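Tresham Tabletop Set: data card

Maintainer: Osvaldo Farina
Version 2, January 28, 2024

What is in it

The Tresham set covers small kitchen things handled on a pale tabletop: shallow round tins of dry granular stuff, wooden-handled utensils, and the odd lid. It holds 4,000 clips, of which 3,559 are labelled. The rest are in the unlabelled folder and can be used as they are.
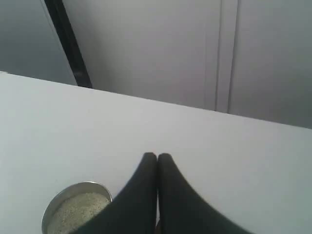
Tins are labelled by shape and by what they hold, but only as far as an annotator could tell by eye. Sand, seeds and ground spice look much the same at this size, so all of them go under "granular, dry". Please don't split that label by colour. We tried it in version 1 and two annotators rarely agreed on where beige stopped and grey began.

If only part of a tin is visible, it still gets a label. The field "partial" is set to yes.

Handles

Long wooden handles have their own label, "handle_wood". The head of the utensil is labelled separately — spoon, spatula, brush — and only when it can be seen. Otherwise the head field reads "unknown". Annotators were asked not to guess from the shape of the handle.

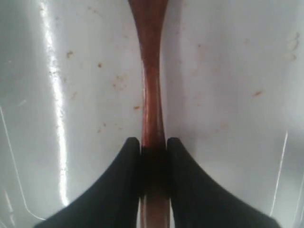
Colour for wood is one of 6 values, from pale to dark. Highlights and shadow are ignored, and the annotator picks the value that covers most of the visible length. Varnish is not recorded.

Folders

clips/labelled
clips/unlabelled
labels/tins.csv
labels/handles.csv
CHANGES.txt

Known problems

Glare on the tabletop hides the rims of some tins. The Fiore and Ullmont subsets were labelled at different times and spell a few fields differently ("gray" in one, "grey" in the other). The loader accepts both.

Licence and contact

Free for research and teaching. Credit Prernix and give the version number. Send corrections to Osvaldo Farina with the clip name and the row in the label file.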